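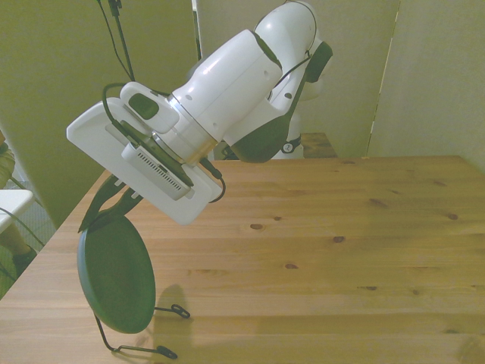 Wire-legged green disc at a light wooden table.

Sorting and Packing Assistant, Small Household Goods
Farnetti, Sutton site

Farnetti handles small household goods for resale and display. The Sutton site receives mixed items, many with wire legs, stands or hooks attached, and prepares them for storage. We are looking for one assistant for the table area, starting in December.

Duties
Unpack incoming cartons and place items on the work table.
Check wire feet and frames for bends. Straighten by hand where the stock sheet allows it; otherwise tag the item and set it aside.
Check painted and matte surfaces for scratches and chips.
Wrap each item in tissue, with the legs wrapped separately from the body.
Pack to the carton plan and enter the carton number in Mellora, our stock system.
Clear and wipe the table at the end of each shift.

The current stock list has 184 item types. New staff work from printed sheets for the first six weeks. A full shift normally covers over 200 pieces, depending on size.

Requirements
Steady hands and good close vision, with or without glasses.
Able to stand for 60 minutes between breaks.
Able to read a stock sheet in English and type short entries.
Packing experience is useful but not required. Experience with glass, lamps or wire goods should be listed on the application.

Terms
Part time, morning shift. Paid training. Gloves and apron supplied. Closed shoes are required on the work floor.

To apply, send a one-page work history and the name of one reference to Marlene Rocha, Farnetti, Sutton site. Put "Table area" in the subject line. Selected applicants will be asked to complete a short paid packing trial on site.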